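Home Demonstration Program | Contributors | Frequently Asked Questions

Frequently Asked Questions for Demonstration Contributors

Who may contribute demonstrations?
Any adult who has completed the introductory session at the Imgate site may contribute. No technical background is required. Sessions are scheduled through Setsuko Kobori.

What is the difference between the two methods?
In the hand-held method, the contributor holds the gripper tool and performs the task directly. In the remote method, the contributor guides the arm from the Pernia control station. New contributors begin with the hand-held method.

How long is a session?
A session consists of 28 demonstrations of a single task, with a break at the midpoint. Contributors may stop at any time, and partial sessions are accepted.

How should a demonstration begin?
Open the fingers fully and hold the tool still over a clear area of the table for three seconds. Approach the first item only after this pause. Demonstrations that begin with the tool already in motion are returned to the contributor for review.

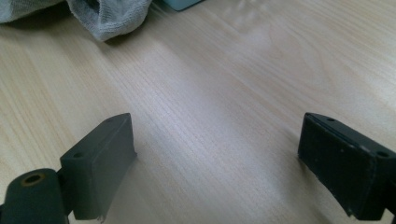 The same position is used at the end of each demonstration. Release the item, withdraw the tool and open the fingers again before pressing the stop button.

What if I drop an item?
Please continue. Pick the item up and complete the task as you normally would – recoveries of this kind are kept and marked separately. If an item falls to the floor, end the demonstration and record the code 4 on the session sheet.

May I practice beforehand?
Yes. The practice table is open on Friday afternoons, and Kenta Fukuda is available to assist with finger pad replacement.

Whom do I contact about a session sheet?
Please write to Haruto Shimada, Contributor Office, and include your contributor number.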